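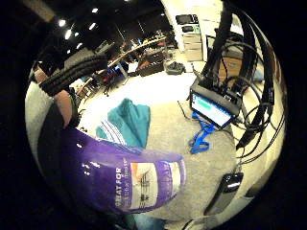 Home Textiles and Laundry Care, Week 4: Reading the Care Label

Welcome back, everyone, and well done for getting through the fibre chapter, which I know was a bit of a slog. This week is gentler. We're looking at care labels and what the little symbols mean, and by the end you should be able to pick up nearly anything in your cupboard and know how to treat it.

The washtub
The number inside the tub is the warmest water the garment will put up with, in degrees Celsius. A 30 is a cool wash, and you can always go cooler. A hand in the tub means hand wash only. One bar underneath asks for a gentler cycle, and two bars for a gentler one still – think of wool, or that lovely blouse you only wear to weddings.

The triangle
Bleach. An empty triangle allows any kind, two slanted lines mean oxygen bleach only, and a cross through it means put the bottle back on the shelf, please.

The square
Drying. A circle inside the square is the tumble dryer, with one dot for low heat and two for normal. A single vertical line means line drying, and a horizontal one means dry flat. Dark colours will thank you for a spot in the shade!

Aoife Nic Aodha's handout on colourfastness goes nicely with this section – spare copies are in the tray by the door.

For next week
Choose three items from home, copy out their labels and write a short paragraph on each, 500 words in total. Don't worry if a label has faded or been snipped out (I'm guilty of that myself, they do itch). Tell me which fibre you think it is, and how you'd wash it to be on the safe side.

Reading: Keane, chapter 5, up to the part on stains.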